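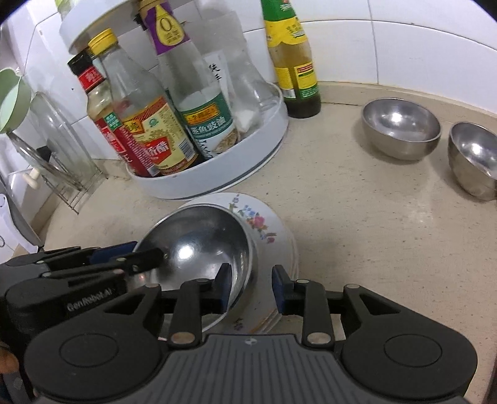
How to Get a Self-Released Record Ready for Vinyl

Pressing plants will cut whatever you send them. If the files are wrong, the first time you find out is when the test pressing arrives, and by then you have paid for lacquers. These steps are the ones we follow at Pimentel, a small label that puts out mostly dance 12-inches and the occasional album.

Step 1: Work out your side lengths

Before you touch the audio, add up the running time of each side. On a 12-inch at 33 rpm, try to stay under 20 minutes a side. On a 12-inch at 45 rpm, 12 minutes is a comfortable limit for club music. You can go longer, but the grooves have to be cut closer together and the record will play back quieter.

Put the loudest track first on each side. The groove near the label carries less detail than the groove at the outer edge, so bright vocals and busy cymbals suffer there. A slower or softer track makes a better closer.

Step 2: Ask for a vinyl master

Don't send your streaming master. Go back to the mixes and have a separate version made with less limiting. Tell the mastering engineer:

The format and speed
The order of tracks on each side
How much silence you want between tracks
Whether any tracks should run together

Anything very low in the mix should be in the center. A wide stereo bass can push the cutting head up out of the lacquer, and the cutting engineer will either fold it to mono or turn the whole side down. Check the sibilance on vocals too. An "s" that sounds fine on headphones can spit badly on a turntable.

Step 3: Export the files

Send one continuous WAV per side, 24-bit, at the sample rate you mixed in. Don't convert up. Name them by catalog number and side. Our last one was the Potasa EP, and the two files were POTASA_A and POTASA_B. Include a text file with the start time of every track.

Play both files all the way through before you upload them. We once let a click through on the B side of the Skastville album because we had only checked the first minute.

Step 4: Choose a quantity

Get prices for more than one run size. The setup costs stay the same, so the price per copy drops as the run gets bigger - but unsold boxes take up a lot of room. Our first 12-inch on Nivuvbridge, the sister label, sold 535 copies in its first year. The best seller so far has reached 2,148, and we were glad we had not ordered 3,000 at the start. You can always repress from the same stampers if they were looked after.

Step 5: Listen to the test pressing

You will normally get a few copies. Play at least 2 of them, on different turntables if you can. A click that turns up in the same spot on both is a fault in the plating or the cut. A click on only one copy is probably dust or a flaw in that disc.

Also check that:

The sides are the right way around
The center hole is true and the pitch doesn't waver
The matrix number scratched by the label matches your paperwork

Write down the time of any problem and send it to the plant with the side and copy number. Approve in writing only when you are satisfied. Most plants start the full run soon after that, and changes then are at your expense.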